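# The arm at the back of the workshop

The Stirkwood workshop occupies the ground floor of a former bakery, and you pay for it by the month. Most of the space goes to woodwork. There are two lathes, a bandsaw that needs a new tyre and a long rack of other people's half-finished chairs. The robot is at the far end, past the paint cupboard.

It is a secondhand KUKA arm, bought by a handful of members who clubbed together and paid £3000 for it at a clearance sale. Getting it through the door took a morning and meant removing the door. Getting it to move took until October, most of which went on wiring and on reading manuals.

The group calls the project Husness, after the village where the first planning meeting was held. The aim is modest. They want the arm to sort mixed odds and ends out of a bin, one piece at a time, without being told beforehand what the pieces are. If it works, it will be put to use on the workshop's scrap shelf, which has defeated every attempt at tidying so far.

Members meet at seven in the evening and usually stop when the heating goes off. A session is mostly waiting. Someone changes a setting, the arm goes through a run of 20 picks, and the results go into a notebook. Then the bin is filled again and the next setting is tried.

The choice of objects gets argued over more than the software does. Foil is hard because it shines and changes shape once it has been squeezed. A roll of tape on its edge offers a thin wall to hold and not much else. Building-block plates are easy to grip by the side and awkward when they lie flat. Clamps grip the bin at its back corners, and the gripper has scraped its floor often enough that the group has given up trying to keep it smooth. 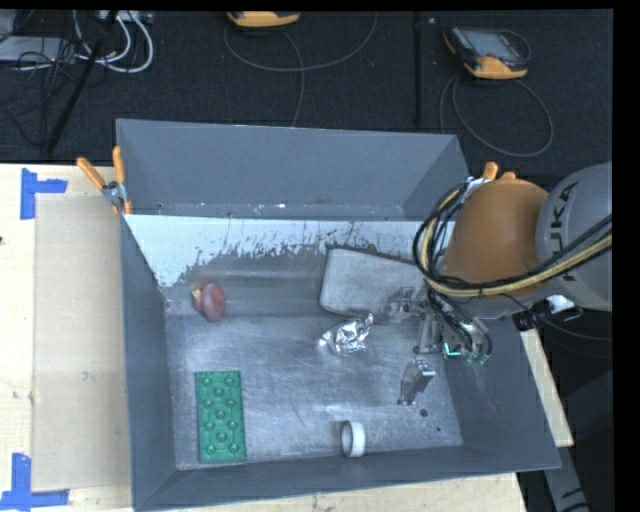 Hegde thinks they are making it too difficult too early, and would sooner see a whole month spent on plain wooden blocks before anything shiny goes in. A machine that can't be relied on with a block, runs the argument, teaches you very little when it drops a ball of foil.

The others have heard this and carried on with the mixed bin. Their best run of sessions came out at 82 per cent, counting a pick as good only if the object was lifted clear and put down on the table in one piece. Flat things made up most of the failures.

The fingers are the next job. Clasetti, a small machine shop two streets away, has offered to cut a narrower pair from aluminium in return for bench time. The drawings have been through several versions. The current one has a slight hook at the tip, meant to get under the edge of a plate, and there is some worry that it will catch on the bin wall.

Running costs are low. The electricity is shared with the rest of the building and the arm draws less than the dust extractor. The main expense has been cable, and after that, tape.

The workshop is open to visitors on the first evening of the month. The arm runs from seven, and people are welcome to bring something small for the bin, provided they don't need it back undamaged.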